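Chapter 4
Sand, Silt and Moving Water

Pour a jug of water over a heap of dry sand and watch closely. Within seconds the water has cut a channel, carried grains downhill and dropped them in a fan at the bottom. You have just made a river, a valley and a delta, all on a tray! Real landscapes take far longer, but the rules are the same, and by the end of this chapter you will be able to stand on a riverbank and read them for yourself.

We begin with grains. Geologists sort them by size, because size decides how fast the water must flow to pick them up. Sand is easy to lift. Pebbles need a strong push, and boulders may sit still for 200 years until a great flood shifts them. Clay is the odd one out: its particles are tiny, but they cling together so well that a gentle stream can slide over them and take nothing. 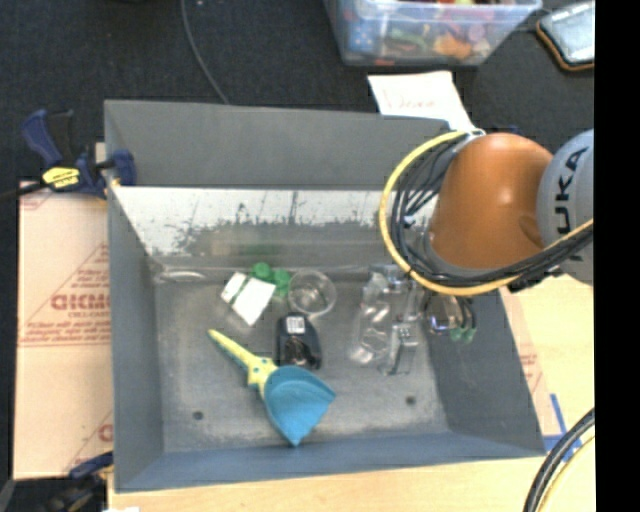 Then there is the matter of where grains stop. A river slows on the inside of a bend, and that is where the beaches form. It slows again, much more, when it meets a lake or the sea. The coarse grains drop first and the fine ones drift on, sometimes for 1,000 kilometres, before they settle as mud.

We use cookies to remember your place in the book. Accept | Manage settings

Our main example is the River Atau, which Houshang Mousavi mapped on foot one wet January, filling 13 notebooks with sketches of its bends and bars. His drawings of the Larnirine delta are wonderful things, and we shall come back to them in Section 4.3. First, though, we need to look at what happens when a single grain begins to roll.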